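How to run a hand-held gripper table at an open day

Written by Ernő Tóth, Skenderance
Last changed 02/06/2025

We have shown the hand-held grippers at two open days now, the first one in Stulstead last October and the second in Farnska. I write down how we do it, so that the next team does not need to ask me everything by telephone.

What you need

One table with a free top. A tray table is good, the raised rim stops small things from rolling to the floor. Two grippers with their marker cubes, left and right. One or two soft things to pick up, for example a cloth. A spare cable for everything that has a cable.

Before the doors open

1. Put the table so that a visitor can stand on one side and the queue on the other. In Farnska the queue stood behind the visitor and people were pushing his elbows.

2. Wipe the marker cubes with a dry cloth. A fingerprint on the black part does not matter much, but a scratch does. If a sticker is lifting at the corner, change the whole side.

3. Connect the cables and wait until the screen is lit. Then pull each cable gently to the side where the visitor will not step.

4. Make one full recording yourself and play it back. Do it even if you are late.

With the visitor

5. Let the person hold the grippers for a short time with nothing on the table. Most people squeeze too hard in the beginning.

6. Ask them to keep the patterns uncovered by their fingers. I say "please hold it like a cup, and not like a ball", and it is usually understood, also by children.

7. Give one task only. Ours is: take the cloth by its edge, bring it to the middle, fold it once. We allow 75 seconds. A visitor who fails may try again if the queue is short.

8. Play the recording back to them immediately. For many visitors it is the best moment, because they see their own hands as the robot would learn them.

If tracking is lost

Stop the person politely and ask them to lift both cubes a little and turn them slowly. When it does not come back in 20 seconds, start the recording again. Welington Caldeira from Hladun keeps a second pair of cubes in his bag and changes them at once, and his queue was moving faster than mine.

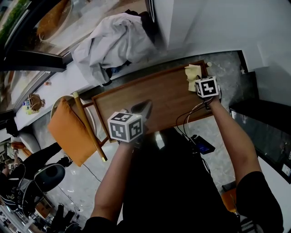 After the last visitor, save the recordings before you switch anything off, and write the name of the place into the folder name. The cables should be rolled loosely, never around the gripper.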